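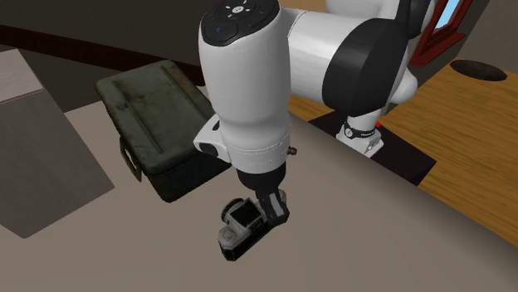

*Light beige-gray on a tabletop.*

## Loseck Furniture Paint, Rakstead Gray

We've been asked for a calm, in-between sort of gray for as long as we've been mixing paint, and Rakstead is the one we finally settled on (after a lot of test boards and a fair bit of friendly arguing!). It has enough beige in it to sit happily beside oak floors and cream walls, and it doesn't turn blue on a cloudy afternoon the way so many grays do.

Loseck is a water-based paint made for tables, desks, dressers and shelves. It goes on with a brush or a small foam roller, levels out nicely as it dries, and has a soft, low sheen that's kind to older pieces with a dent or two in them. Most furniture needs 2 coats. If you're covering dark stain or red mahogany, please do use our Bhatt primer first, as those old stains love to creep back up through a pale color.

**Before you start:** wash the piece with mild soap, let it dry overnight, and sand lightly until the shine is gone. Wipe off every bit of dust. Stir the can slowly, right down to the bottom, and keep stirring now and then as you work.

**Between coats:** wait 2 hours, or longer if your garage is chilly in February. Go easy on a freshly painted tabletop for the first couple of weeks – lamps and heavy books can leave a mark while the paint is still hardening.

Sold in pints and quarts. Sample cards are free with any order over $50, and Fenna Koster at our Hitisden shop is always glad to help you match a trim color. Bring in a drawer front or a cushion if you can, and come on a Tuesday if you'd like a good long chat about it.

Clean brushes with warm water and a little dish soap.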